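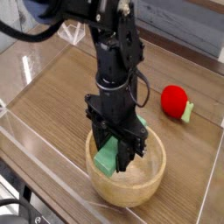
What can I keep in a wooden bowl if I don't want to put food in it?
Toy blocks, felt food, keys, yarn, clothespins, spare batteries, whatever tends to wander around the house. A wide bowl suits things you grab by the handful. Leave out anything damp or oily, and anything with a sharp metal edge that will scratch the inside.

Can I use the same bowl for toys and for salad?
We'd rather you didn't. Foam and felt pick up dust, and a bowl that has been oiled for food can leave marks on soft toys. Pick one job for each bowl. If you need to tell two bowls apart, put a pencil mark on the base.

What size should I buy for a small set of blocks?
The Grasta is the one most people choose for play. It's 243 mm across the rim and holds a starter set of 12 foam blocks with room for a child's hand. The Lodhi is deeper and narrower. It looks good on a shelf, but small children end up tipping it over to see what's at the bottom.

Are foam blocks safe for the finish?
Yes, if they're clean and dry. Foam that has been washed should air-dry on a towel overnight before it goes back in. We've had a few bowls returned with a cloudy patch on the floor of the bowl, and each time it came from blocks put away wet.

How do I clean felt fruit and other fuzzy toys?
Go over them with a lint roller first. For a spot, use a cloth with cool water and a drop of dish soap, and dab. Don't soak them. Glued leaves and stems come off in hot water, and the red dyes can run onto the green ones.
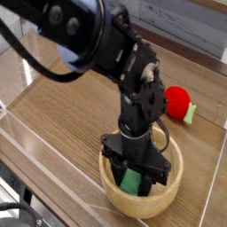 Blocks are easier. Fill a sink with lukewarm water, squeeze each block under the surface a couple of times, rinse, and press the water out with your palm. Wringing tears the corners - once a corner goes, the rest of the block starts to crumble.

How often does the bowl need oil?
Every 3 months for a bowl in daily use, less for one that sits on a shelf. Rub in a thin coat of food-grade mineral oil, leave it for 20 minutes, and wipe off whatever is left. Keep toys out of it until the next day.

My bowl has a hairline crack. Can it be fixed?
Sometimes. A short crack at the rim can be filled and sanded. A crack that runs down into the base can't, and we'd suggest retiring the bowl. Send two photos, one from the side and one from above, and Santosh Mathur in the Truninier workshop will tell you which kind you have.

Will the bowl scratch my table?
The base is sanded smooth, but grit gets under anything. Wipe the table before you set the bowl down, and lift it to move it. Stick-on felt pads work too - they do need replacing now and then.

Do you sell the blocks separately?
Not at the moment. We stopped in March and haven't found a new supplier.

Last updated 2020-05-31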